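About Stedel

Stedel makes and sells storage for ordinary homes: wire baskets, shelf inserts, drawer dividers, hooks and rails. We also go out to people's homes and set things up with them. Both sides of the business run from the same building, and most of us work on both.

How we started

Stedel began as a home organizing service. We would visit a house, help the owners sort a pantry or a hall closet, and then send them off with a shopping list. The trouble was the list. The baskets were too deep for the shelves, or the handles stuck out and kept the door from closing. After enough return trips we started having baskets made to the sizes we kept writing down in our notebooks.

The first product was a shallow open basket for kitchen shelves. It is still in the catalog, with a slightly thicker rim than the original. The second was a narrow one for the gap beside a refrigerator, and it sold poorly for a long time before apartment renters found it.

What we make now

The catalog has 289 items. They fall into three ranges.

Nulora is our wire range. It covers open baskets, stacking baskets, and under-shelf racks. Most people who know our name know it from Nulora.

Sikder is for drawers. The dividers come in fixed lengths and can be cut down with a small hand saw. We will cut them for you at no charge if you send the inside measurements of the drawer – inside, please, not the drawer front.

Stimer is the newest range, added in May. It is for laundry rooms and entryways: wall rails, boot trays, and hooks that take a heavy winter coat. The boot trays are sold in two depths. A third depth was planned and dropped, as it would not fit under a standard bench.

We do not make furniture, and we do not make lidded boxes. Customers ask for both. There are good companies that do lidded boxes already, and we are glad to tell you which lid sizes fit on our shelves.

How the home service works

A home visit covers one area at a time, such as a pantry, a linen closet, or a child's room. You book the area, not the hours. Before the visit we ask for the width, depth and height of every shelf. We bring a selection of baskets with us, and you pay for the ones that stay.

We start by taking everything out. Things get sorted by use and not by type, so baking powder ends up near the mixing bowls even if that splits up the dry goods. Anything you want to give away goes in bags by the door, and you take it from there. We don't throw out a customer's belongings, and we don't make decisions about papers or photographs.

So far we have set up 308 pantries, which is more than any other room. Closets come next. Garages are the ones we turn down most often, usually because the job calls for heavy shelving we are not equipped to install.

The building

Our workroom, packing area and store are on one floor. The front part is open to the public and has a small counter where you can drop off measurements or collect an order. Behind it are the shelves, which hold 1,000 baskets when full, and a cutting bench for drawer dividers. Parking is on the side street. The ramp is at the back door, and there is a bell next to it.

You are welcome to bring in a shelf board or a drawer to test a fit before buying. People do this every week.

Returns and repairs

Unused items can be returned with or without the box. If a weld breaks on a wire basket, send us a picture of the break and we will replace the basket. Bent wires can often be straightened at the counter while you wait. We keep spare rail brackets for discontinued sizes – ask before you buy a whole new rail.

A wire basket on the table

The white mesh baskets are open at the top and let you see what is inside from the front as well as from above. They wipe clean with a damp cloth.

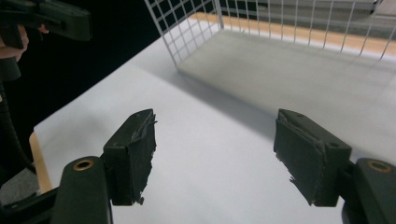
Contact and hours

The store counter is open in the afternoon, and home visits are booked for mornings. Orders and visit requests can be made through the form on this site. Please include your shelf measurements in inches.

Page last updated 3 Oct 2026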